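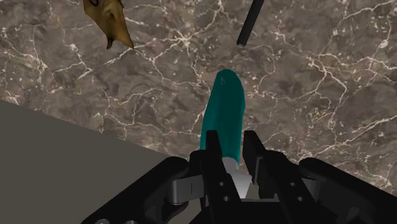

## Sim grasping task: finger placement on the teal part

**skutura_dev** | 16 Jun 2024
Wrist view from the club sim, marble bench texture. Teal object between the fingers, grey lower section towards the palm. I want to score on pose error at close. Seed 1762, 3000 episodes queued.

**prydderch4**
Disagree on pose error. The left finger hides part of the object from this camera, so your estimate is weakest right where you're measuring. Score on lift height.

**skutura_dev**
Lift height rewards a bad pinch if friction is set too high. Ours is still the Tusterport default.

**divel_bench**
Then fix friction first. I logged 292 slips on the default with the colour randomiser off.

> Score on lift height.

Only with a hold time. I use four seconds.

**prydderch4**
Fine with a hold. Still against pose error before the July round.

**skutura_dev**
I'll log both and rerun with the same seed. Config goes in the Divel branch.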